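Pullidmont Community Library
Minutes of the Advisory Board, September Meeting

Posted in: Board & Governance, Meeting Minutes

Present: Mahtab Ranjbar (Chair), Saeed Mohammadi, Parvaneh Bakhtiari, Keyvan Hashemi. Apologies were received from Babak Arabzadeh.

The Chair called the meeting to order at 7 p.m. The minutes of the previous meeting were approved with one correction to the spelling of Hernusura Street.

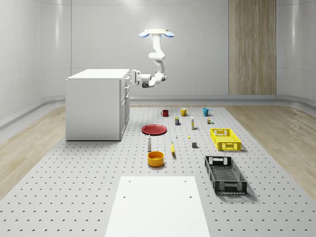
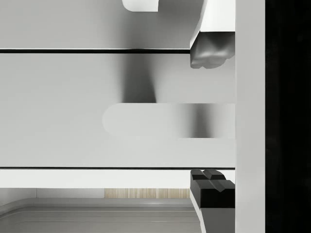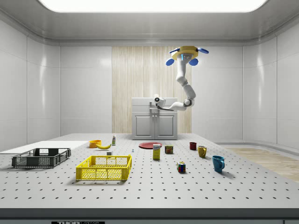
1. Opening hours
Mr. Mohammadi presented the results of the patron survey, to which 400 households replied. A majority favored later closing on weekday evenings. The Board discussed staffing and agreed that the desk could not be covered past 8 p.m. under the present budget. Moved by Ms. Bakhtiari, seconded by Mr. Hashemi, that the library remain open until 8 p.m. on two evenings a week for a trial period of 90 days. Carried.

2. Overdue fines
The Board reviewed the proposal to end fines on children's books. Mr. Hashemi asked whether replacement charges for lost items would continue – the Chair confirmed that they would. Ms. Bakhtiari requested that the new wording appear on the back of the borrower card. Carried, with Mr. Mohammadi abstaining.

3. Parking lot
Two quotations for resurfacing have been received, from Boltov Paving and from Hidayat & Sons. The second does not include line painting. Mr. Hashemi will ask for a revised figure. Item tabled.

4. Local history collection
The index of Pullidmont newspapers is complete except for 29 issues held in the county store. The Chair will write to request their loan.

5. Other business
Ms. Bakhtiari reported that the book drop on the north side continues to jam. Referred to staff.

The meeting adjourned at 8:40 p.m.

Respectfully submitted,
Parvaneh Bakhtiari, Secretary

Comments (3)

dori_k: Glad to see the kids' fines go. Does this cover DVDs too?

R. Whitlow: Which two evenings? The minutes don't say.

northsider: The book drop has been jamming since spring. Please fix it before the snow.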